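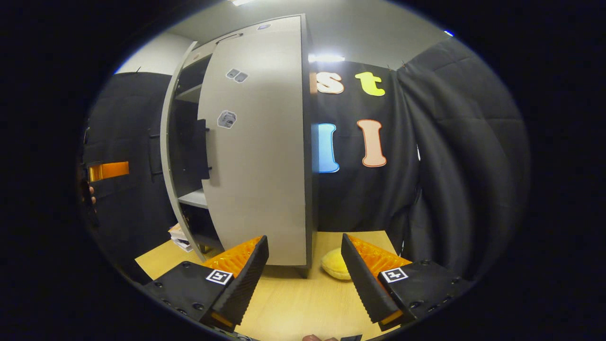
Gray tabletop cabinet with the door open, yellow sponge on the table.

Clelow Cabinet Care: FAQ

How do I clean the door?
Use a damp sponge and wipe along the curve. Dry it with a soft cloth.

Can I remove stickers?
Yes. Warm them with a hair dryer for 15 seconds and peel slowly -- no blades.

How often should I wipe the shelves?
Every 2 weeks. Take everything out first.

Can I leave the door open afterward?
Yes, for around 60 minutes, until the inside is dry.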